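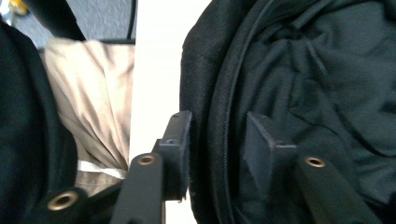 **Figure 3.** A hand-held gripper at the edge of a black fabric bag with a long zipper. The two fingertip pads face each other across a gap.

### 4.2 Rules for soft goods

Soft goods gave us more arguments than anything else in the protocol, so I'm going to spend a whole subsection on them. The first draft of our rules, the one we carried over from the Flindon pilot, had a single line for bags and clothing: "grasp at a stable point." I wrote that line, and I was pretty happy with it until we tried to grade recordings against it. What's a stable point on a duffel bag? Everybody who read the rule had a good answer, and the answers didn't match.

The version we use now in Marnville says a lot more. An operator picks a grasp site before closing the fingers, and the site has to be one of the types we list: a handle, a strap, a seam, or a rim (we count any outer edge where the fabric changes direction as a rim). Open panels are allowed only when none of those can be reached. Figure 3 is the kind of situation the rim rule is written for. The left pad is right up by the bag's outer edge and the other one is against the fabric, with the zipper running down the bag close to that edge.

Zippers get their own rule, and it's the one people ask me about most. We don't allow a grasp directly on the teeth unless the task is to open or close the thing. A grasp next to a zipper is fine. A grasp that takes in the zipper along with a fold of fabric is also fine, but it gets tagged, and the tag stays with the recording all the way through release. I wanted to ban those outright at first! We'd have thrown out a big share of the luggage tasks, though, and the bags people own are mostly zipper anyway.

Then there's the matter of color. Our gripper fingers are black, and so are a great many backpacks. Look at the right pad in Figure 3 and you'll see how it partly blends into the bag. Our annotation rule says that a pad boundary is marked "visible" only if the annotator can trace it without guessing from the shape of the other pad. If they can't, they mark it "inferred" and move on. We don't touch up the contrast before annotation. We did consider putting bright tape on the fingertips – Miettinen, the bench setup we borrowed much of our checklist from, does exactly that – but tape changes the surface that meets the fabric, and I didn't want two kinds of contact in one dataset.

Clutter was the other place where we had to give up on neatness. The pilot rules asked operators to clear everything within reach of the target object. Nobody's closet or hallway looks like that, so the current rules let neighboring items stay, including other fabric. What we ask is that the target be named in the task line before recording starts, with enough detail to tell it from whatever is next to it. "Black bag" is not enough when there's a second black item nearby. "Black bag with the long zipper, right side" is.

We checked the rules on 2,851 soft-goods recordings, all graded in Vumoner, our review tool. Of these, 76 came back with a disagreement over grasp site that the two graders couldn't settle by rereading the rule. I went through every one of them myself. Most were rim cases, where the pads sat near an edge and the graders differed on whether the fabric counted as edge or panel. We've since added nine reference drawings to the handbook, and graders are asked to name the closest drawing when they're unsure.

One last practice, which sounds fussy but has saved me a lot of grief: a site label never gets changed after the outcome is known. Graders fill in the site from the approach portion alone, lock it, and only then watch the rest. In the pilot we let people grade in any order, and I caught myself calling a site "panel" once I'd seen the bag slip. The lock in Vumoner can be lifted, but doing so leaves a note in the record, and we report those notes together with the grading data in Section 5.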